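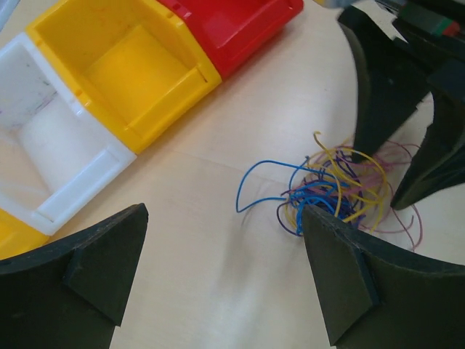

Kostbridge, July

So it finally happened, I gave up a whole Saturday to the wire situation. If you've been following along since the spring you know what I mean by that. Every little project I finish leaves a handful of offcuts behind, and every handful goes into the same old bag, and the bag had reached the point where I'd sooner buy new wire than put my hand in it. Which is silly! I have so much wire! I just couldn't get any of it out.

The bins are the good part, so let me start there. Red, yellow, white and another yellow, lined up side by side so they touch. I'd been eyeing some fancy drawer cabinets from Trostura, but Graça Baptista talked me out of it. She said I'd never open a drawer to put one piece of wire away, and she knows me well enough that I didn't argue. Open bins it is. You toss the thing in and you're done. They have those rounded front lips too, so you can get your fingers in without scraping your knuckles (the old tubs had an edge like a bread knife).

And then the tangle. Blue, yellow, dark purple and a sort of pinky mauve, all wound up together in the middle and getting looser toward the ends. I tipped it out on the table and left it there while I made coffee, which I recommend as a first step. The blue was the easy one to start on, with that big loop sticking out to the side. The purple was right down in the center of everything and I was saving it for last.

A few things I've worked out, for anyone with a bag of their own:

Don't pull. I know, I know. But a pull turns a loose knot into a tight one, and then you're there till supper. Push the middle open with your fingertips and let the ends find their own way out.

Go one color at a time, even if another one looks easier halfway through. I always get tempted and I always end up with two half-loose wires wrapped around each other.

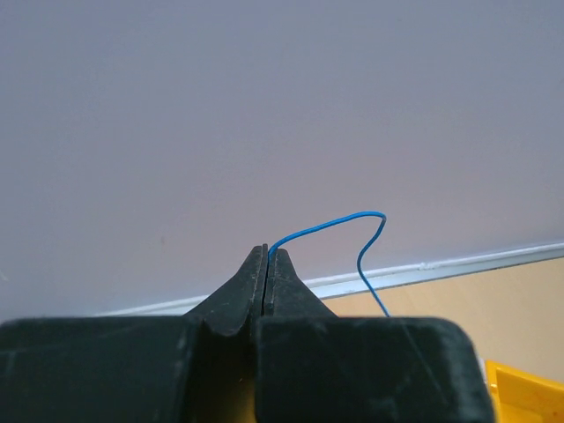

Hold the end up and let it curve the way it wants to. Thin wire remembers however it was last coiled, and if you fight that you get kinks, and a kink is forever (well, you can flatten it a bit with a thumbnail, but you'll see it every time you use the piece).

Ilídio Serrano, who sold me my very first spool back when he had the stall on Rebelo Street, swears by cutting everything to the same length before it goes away. I can't bring myself to do it. What if I need a long one? He says in all his years he has never needed the long one. We've agreed to stop talking about it.

As for what goes where, I'm still changing my mind. Sorting by color sounds great until you remember there's no blue bin and no purple bin, and I do not want to be the person who keeps blue wire in the red one. Sorting by length makes more sense for how I work. Shorts for the jewelry bits, longs for the Flevow lantern I keep promising to finish, and one bin for scraps too small to use and too nice to throw out. That leaves a spare, and I give it a week before it has batteries and old receipts in it.

The lantern, by the way, is going to take 280 little twists of wire if I stick to the pattern. You can see why I wanted to know what I had before buying more. I'm hoping the mauve stretches to the whole top ring, and I'll fill in with yellow if it doesn't. Graça thinks the yellow would look better anyway.

Next up is the bead drawer, and I'm not looking forward to it one bit. If you have a good way of picking up seed beads that doesn't involve a wet finger, leave me a note! I'll be at the table most evenings after 9 with the radio on.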